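Journals > Words and Usage > Articles > Full text

We use cookies to remember your reading settings. By continuing on this site you accept our cookie policy.

4. Body-part words in the names of everyday things

4.1 Material

The names studied in this section come from three printed sources and one spoken source. The first is the run of Irnero household catalogues kept in the Ekgate town library. The catalogues are not complete, and two winters are missing, but the pages which remain are in good condition and the names are easy to read. The second is the Tsao glossary of workshop terms, in its later edition, which gives a short meaning for each word and sometimes a small drawing. The third is the price list of the Arham hardware store, about 700 lines long, where the same object can appear under two or three names according to who typed the line. The spoken source is a set of conversations with people in Ekgate who repair, sew, cook or garden at home. They were asked to name the parts of objects which they brought themselves.

From these sources we took every name in which a word for a part of the human or animal body stands for a part of a thing. This gave 1,591 names. Many were repeated in a slightly different form, for example "bottle neck" and "neck of bottle", and these were joined. After this step 1,277 names remained, and all that follows is based on them.

It was not always simple to decide what is a body-part word. "Foot" is clear. "Crown" is less clear, because the top of the head is called a crown, but the hat of a king is also called so, and for a speaker of today it is the hat that comes first. Natalina Barbieri and Ernő Orbán read the full list separately and marked each name. Where their marks were different, they discussed the name until one opinion was left, and if this did not happen the name was put out. "Crown" was put out. "Shank" was kept, although several of the people in Ekgate did not know that it is a word for the leg.

4.2 Position, shape and work

In the older literature the question is usually whether a thing receives its body word from likeness of shape or from likeness of work. Our list shows that position must be added, and that it is perhaps the most common ground of all. The foot of a hill does not look like a foot and does not walk. The head of a table is only the place where the important person sits. The same holds for the foot of a page and the head of a queue. In these names the upright body is laid over the thing like a piece of tracing paper, and the words fall where they fall.

Of the joined names, 640 were judged to rest mainly on position. The rest are divided between shape and work, and here the border is soft. The teeth of a comb stand in a row as teeth do, but do not bite. The teeth of a saw stand in a row and also, in a manner of speaking, bite. The eye of a needle has the shape of an eye, and it is a curious fact that no speaker in our material found anything strange in an eye through which one pushes a thread. The eye of a potato has the same word with another picture behind it, and the two did not disturb each other even when the same woman used both in one sentence.

The names based on work are fewer but more lively, in the sense that people still make new ones. One man called the rubber flap at the back of his garden cart "the tongue", then corrected himself to "the lip", and in the end said that it depends on whether the cart is full. Such corrections are valuable to us. A speaker who corrects himself is still looking at the thing and at the body at the same time. A speaker who says "chair leg" looks only at the chair.

4.3 Single words and families

The second observation is about the company which the words keep. Some body words come into a thing alone. A clock has hands and a face, but nobody in our conversations gave it an arm, a neck or a chin, and when we asked for these the answers were laughter or polite silence. A chair has legs, arms, a back and a seat, and so it comes near to a whole sitting person, but it has no head and its legs usually end without feet. A bottle has a neck, a mouth, a shoulder and a body, and in the Tsao glossary also a heel. A shoe has a tongue and a throat, which is surprising in an object made for the foot, and it has a toe and a heel, which is not surprising at all.

We call a group like this a family when its members keep the same order in the thing as they keep in the body. The bottle is a good family: mouth, neck, shoulder and body follow one another from the top down. The shoe is a mixed one. The tongue and the throat are near each other, as they should be, but they have been carried to the wrong end of the person.

Families are more stable than single words. In the Irnero catalogues a single word may change from one year to another without any reason that we can see, so that the "nose" of a watering can becomes its "spout" and later its "nose" again. The bottle words do not move in this way. When "neck" is present, "shoulder" is also kept, even in short advertisements where there is not much room. We believe that each word is held in its place by its neighbours.

The price list of the Arham store gives some support to this opinion from the other side. The person who typed the list often shortened the names, and the short forms lose body words more easily when they stand alone. "Jaw" is left out for many clamps. It is never left out where the same line also has "throat", the depth between the edge of the clamp and its frame. The number of such lines is small and we do not want to build very much on it.

4.4 The hand

The hand deserves separate treatment, for it gives more names than any other part except the head. It gives them in two ways. As a whole, it stands at the end of something that points or turns, as in the clock. In pieces, it gives fingers, thumbs, knuckles, palms and nails, and these pieces travel with different success. "Finger" is used for nearly anything long and narrow that stands beside others of its kind: a finger joint in a drawer, finger biscuits, the fingers of a glove, where the word is hardly a picture any more. "Thumb" is used for what is pressed or turned by a thumb, as in thumbtack and thumbscrew, so the word names the user and not the thing. "Knuckle" is kept for hinges. "Palm" is rare in the printed sources, and when it appears it almost always comes with fingers (Figure 4).

The pair of finger and palm is therefore a family in the sense given above, and a small one. It does not need five members. Two fingers are enough for speakers to accept the word, and neither of them must be a thumb. It also does not need roundness or joints, as a flat plate is readily called a finger if it stands up from a wider base and has a partner.

Figure 4. Palm and fingers: a gripper with its two fingers apart (computer rendering). 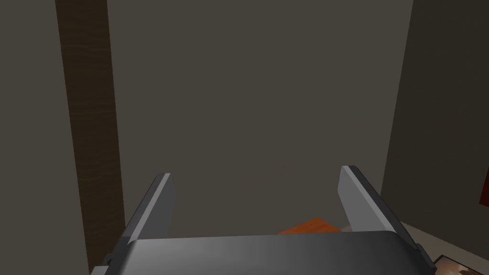 With "wrist" the matter is different. The people in Ekgate used it freely for sleeves and gloves, but in the names of hard objects we found it only in the Tsao glossary, and there the entry sends the reader on to "neck". It seems that a narrow part between two wider ones is first of all a neck in English, even when a hand is already present on the other side of it. In Natalina Barbieri's notes one speaker tried both words for the thin part of a soup ladle and kept "neck", and then called the bowl of the ladle its head.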